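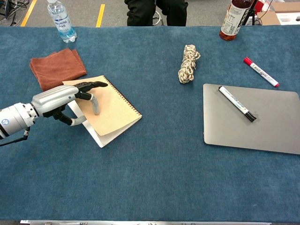 How do you clear a table that has turned into storage?
Sort by where things live, starting with whatever is biggest, and don't read anything you pick up. A long table takes 12 minutes if you obey the last part.

What you need

Two boxes, a damp cloth and a lint roller if your table wears a cover. Mine is under blue felt, which holds on to crumbs the way my family holds on to grudges.

Step 1. Drinks first
Any bottle with water still in it goes to the kitchen before you touch paper. I learned the order in February, along with how much a notebook can absorb.

Step 2. Cloth
Towels and rags come next. Refold the clean ones in thirds and put them away. A folded towel left on a table will have something parked on it by dinner, and then you have a pile with a foundation.

Step 3. Paper
Close every notebook before you lift it. Spiral bindings snag on felt and on each other, so lift straight up and stack them with the coils facing alternate ways. Four or five to a stack, no more, or the whole thing leans. Loose sheets go in box one. You may look through box one later. You won't, but you may.

Step 4. Everything else
Box two. Pens, chargers, the Zunduline tape dispenser that has never once dispensed. Carry it around the house and drop things off as you pass their rooms.

Step 5. The cover
Roll the felt from the middle out, then shake it outdoors, downwind. Let it lie flat for 16 hours if you had to sponge it.

Repeat when you can no longer find the table.

Last updated September 3, 2019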